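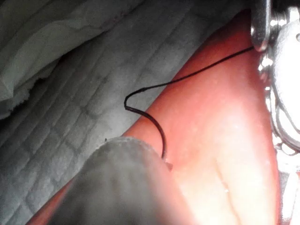 Black wire over red, close up.

My new tripod head came on a wet afternoon in March, and I had it out of the box before I'd taken my coat off. It's the Šimko geared head, the one I've been going on about since the autumn, and oh, it is lovely to use! You turn a knob, the camera creeps round by a hair, you let go and it stays exactly where you left it. My old ball head always sagged a touch after I tightened it, so I'd got into the habit of aiming high and hoping.

I took it up to Nollham to try it on the lichen along the churchyard wall, with the 70mm macro and an extension tube. Mansa Asamoah came too and held the umbrella (thank you, Mansa).
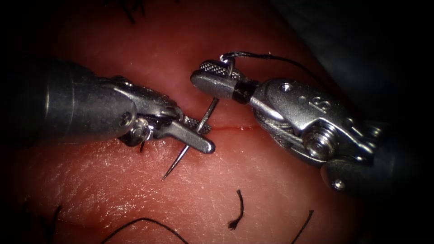 Issue 12

The tilt knob is my favourite of the three. It has a ridged rubber grip, so I could work it in gloves, and the markings are big enough to read without my glasses. The pan knob is stiffer. I thought I'd broken it at first, but a few full turns each way and it eased up nicely.

Weight is the catch. On the kitchen scales it came to 1,713 grams with the plate on, and I felt every one of them on the climb back to the car. For the long walk out to Gollen I'll still pack the ball head. For anything small and close and slow, though, the geared one is coming with me, and I've already got my eye on the moss behind the station at Nustcombe.
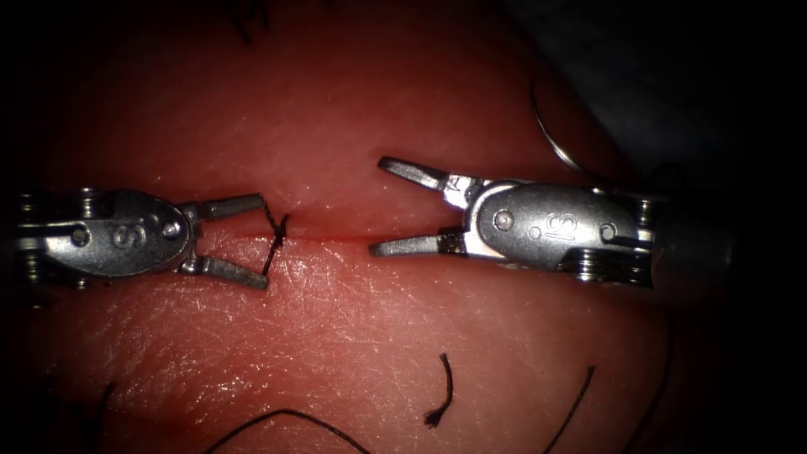
Vendula Beneš wrote to say that hers went stiff in the cold as well, and that she leaves it in the porch overnight before an early start so it doesn't come as a shock. She also wants to know whether the plate fits her old clamp. Mine fitted, Vendula, but only after I'd taken out the little safety screw at the end.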